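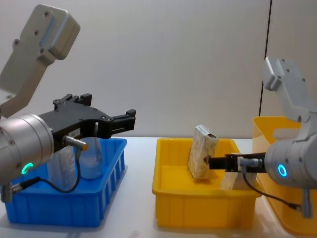
Hendada Community Help
Books and Paper > Selling and Cataloguing

How should a mixed set be described when the volumes come from different printings?

Posted by Ludley Reading Room

The Reading Room is preparing a short list of duplicate stock for sale to members and to the trade. Most of the list is straightforward. One entry is causing difficulty and we should be grateful for guidance before it goes to the printer in February.

The work is a history of the parish churches of the district in 3 volumes, issued by the Hawthorne Press. Volumes one and three belong to the first printing, which was limited to 200 numbered sets, and both carry the same number in ink on the limitation page. Volume two has no limitation page. The cloth is a slightly darker green, the top edge is plain where the others are gilt, and the paper is thinner. We take it to be from the later unnumbered printing. The text seems to be the same throughout, and the plates called for in the list of illustrations are all present in each volume.

Our draft entry reads "First edition, limited, three volumes, cloth, very good, volume two slightly different in colour". One member of staff considers this sufficient. Another considers it misleading. There is also the matter of a bookplate which has been removed from volume one and has left a pale patch on the front pastedown, and of a previous owner's pencil notes in volume three, which are light and mostly concern dates.

We should like to know whether the set may still be offered as a first edition, and whether the pencil notes should be rubbed out before sale.
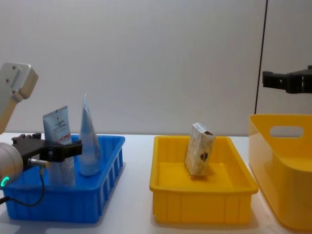 Plastic containers on a white tabletop.

Ermanno Zanetti

The set should not be offered as a first edition without qualification. The usual term is a "made-up set" or "mixed set", and it ought to appear near the start of the entry, before the condition. A buyer who reads "First edition, limited" will expect every volume to belong to that printing and would be entitled to return the books on finding otherwise.

I would suggest wording on these lines:

Three volumes, a mixed set. Volumes one and three first edition, limited to 200 sets, numbered; volume two from a later unnumbered printing, in darker green cloth, top edge plain, on thinner paper. All plates present. Bookplate removed from volume one, leaving a pale patch to the front pastedown. Light pencil notes in volume three. Otherwise very good.

It is longer than your draft, but each statement in it can be checked against the books. If space is short, the note on the paper may be dropped. The statement about the printing may not.

As regards the notes, they should be left alone. Rubbing out tends to raise the surface of the paper and will sometimes leave the mark of the pencil behind in any case. Notes on dates in a work of local history may be of some interest to the person who buys it. Should the hand be known, or should the notes be signed, that belongs in the entry as well.

I would add that "all plates present" should be written only after the plates have been counted against the printed list by one person and again by another. Folding plans should be opened fully and examined along the folds. In a set of this kind the plan of the largest church is the one most often torn at the inner margin, and a short closed tear may be passed over if the plan is only half opened.
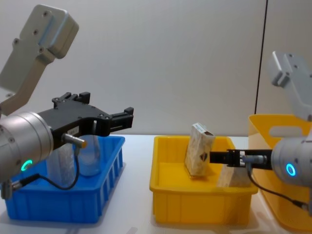 Trevor Beaudoin

I agree with the previous reply on the heading. On price I would be more cautious than most catalogues are. A mixed set does not fetch two thirds of the price of a complete one. In my experience of selling topography by post, it sells for a little more than the later printing, and the buyer is often somebody who already holds an odd volume and hopes to make up a set of their own. It may be worth asking whether the numbered volumes would do better if offered separately, with the number stated. Some members will dislike seeing books parted, and the Reading Room will know its own members best.

The draft says "slightly different in colour". I would avoid "slightly". The two greens may look close by lamplight and far apart at a window, and spines which have stood in the sun will confuse matters further. Compare the back covers, which fade least, and do so in daylight.

Please also check whether volume two has been recased. A later binding on earlier sheets would change the entry a good deal. Look at the foot of the title page, and at the back of it, for the date and any mention of a second impression. Thinner paper points to a later printing, but it is poor evidence on its own.

Ludley Reading Room

We are obliged to both correspondents. The back of the title page in volume two does state "second impression", so the question of recasing does not seem to arise. The plates have been counted again and agree with the list, with 20 in volume two. One folding plan in volume three has a short closed tear at the inner margin, which had not been noticed and has been added to the entry.
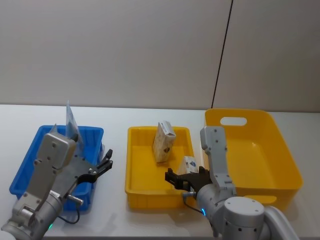 The entry will be headed "a mixed set" and will otherwise follow the wording proposed, with the tear recorded after the pencil notes. The notes will remain. On the matter of offering the volumes separately, the Reading Room's rules for the disposal of duplicates require that works in more than one volume be offered together in the first instance, and may be divided only if they remain unsold after the list has closed. Members wishing to be told of this should write to the desk.

Donby Books

We have an odd volume two of this, numbered, top edge gilt, spine faded and one corner bumped. No idea whether the number matches yours. Please send it and we will look it out.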